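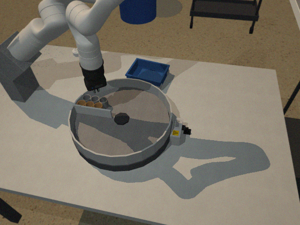 "Don't lean on the table," is the first thing the technician at Halliday tells me, and I hadn't even put my bag down yet. She's been looking after this cell since August, and she'd rather I left her name out of it, so I will. She is happy to talk about the dish, though. Boy, is she happy to talk about the dish.

The cell is a white arm on a pedestal, and next to it a round, shallow turntable that came from a supplier called Plovside. The arm puts small cups into a compartment along the wall and takes them out again. I'd have guessed the arm was the fussy part. She laughed at me.

"The arm I teach once and it stays taught," she said. "The dish is where I spend my mornings. It has a center hub, and everything I know about where the cups are, I know from that hub. If somebody has bumped it, every single position is wrong by the same little bit, and the fingers come down on a rim."

So before she touches the hardware she works it all out in a simulation, with the same table and the same dish. She likes to park the gripper just above the back rim, by the rear row of cups, and stop it there. Why there? "It's the tightest spot. You have the outer wall behind you and the front row ahead of you, and the fingers are thin but the body above them is fat. If I clear that, I clear everything."

She goes through the six cups one at a time at 20 percent speed, and she won't go faster until the last one is clean. I asked how often she finds something. "More than I'd like!" The program is on revision 31 now, and most of those revisions were her moving the approach height up or down by a hair (she showed me the change notes, which are very short and sometimes a bit rude).

Then there's the white housing on the side, with the yellow warning triangle on it. She kills the power before she goes near that one. The black connector sticks out toward the open side of the table, and on the real cell it gets caught by sleeves. "I had a fault 161 that drove me nuts for two days. I changed the cable and reloaded everything. It was the plug, half a turn loose." Now she checks it first thing, by hand, before coffee.

The cell had 2,840 cycles on it when I visited, and she was planning to pull the hub and clean under it that afternoon. I asked if I could watch. She said sure, as long as I stood by the door and kept my elbows in.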